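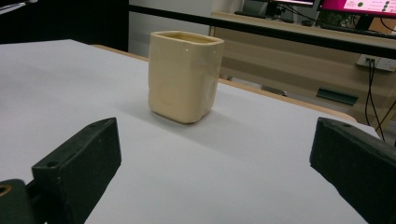 3.2 Participants and seasons

The study followed youth baseball players in two leagues, Eddale and Hulluvau, during two spring seasons. In the first season 225 players between nine and twelve years were registered. From these, 169 returned for the second season and are included in the analysis. Players who moved to another league were counted as not returning, although they possibly continued to play there. This is a limitation to which we come back in Section 5.

Both leagues have the same length of season and the same rule for minimum innings. They differ in how teams are formed. Eddale uses a draft by the coaches, while in Hulluvau the children are placed by school area. Playing time was taken from the scorebooks, which were entered by hand into the Undeo sheet and checked a second time by the author. In total 600 game records were complete enough to use.

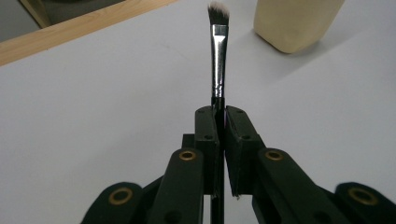 Figure 2. Makeup brush with angled tip, held upright between two finger pads.

3.3 Measure of enjoyment

Enjoyment was measured with the short Mulligan form, given to the players in August after the last game. The form has eight statements, and each is answered on a scale from one to five. We removed one statement about travel to games, as many younger players did not understand it in the pilot. A player was placed in the high group when the score reached 70 percent of the maximum. Parents did not help with the answers, but a coach could read a statement aloud if the player asked for it.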